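Mida Household Textile Care Records
README, version 3

Summary

Mida is a collection of written records on how households wash, dry, fold and store everyday clothing and linen. It was compiled by the Ibarra Centre for Domestic Studies and is intended for researchers in home economics, textile conservation and consumer education. This version replaces all earlier releases.

Contents

The collection holds 221 household diaries, each covering seven days of laundry work. Diaries were completed by hand and typed up by the project team. Spelling has been left as written, except where a word could not be understood without correction.

Each record gives the type of item, the fibre content where the care label could be read, the wash temperature chosen, the drying method and the place of storage. A free-text field holds any remarks. Nearly 500 remarks concern shrinkage or loss of colour, and these carry the tag "damage".

File layout

diaries.csv — one row per item washed
households.csv — one row per household, with size and type of dwelling
remarks.txt — free-text remarks, keyed by diary number
codes.txt — the list of codes for fibre, drying and storage

All files use UTF-8 encoding. Missing values are left blank. A zero in the temperature column means a cold wash and should not be read as missing.

Collection

Households were recruited through notices in libraries and launderettes. Diaries were issued in April and returned by post. Participants gave written consent, and names and addresses were removed before typing began. Dwelling type is recorded only in broad groups.

Storage codes

Storage was the field that caused most disagreement between typists. The codes were therefore revised for this version under the direction of Nusrat Mirani. Items folded flat are coded F, items rolled are coded R, and items hung are coded H. Where an item was rolled and then placed in a basket or drawer, the code R is followed by B or D.

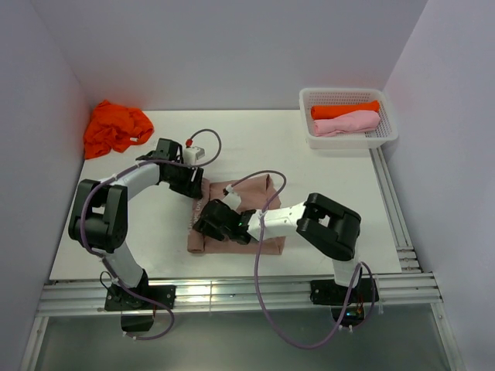 Figure 1. Rolled garments in a white basket (code RB).

Known limits

Wool and silk are poorly represented. Households without a washing machine are few, and results for this group should be treated with care. Drying times were estimated by participants and were not checked.

Licence and contact

The records may be used for teaching and research, provided that the source is named. Commercial use requires written permission. Corrections should be sent to Aqeel Abbasi, records editor, at the Centre, quoting the diary number and the version of the file.

Last revised: 2 August 2025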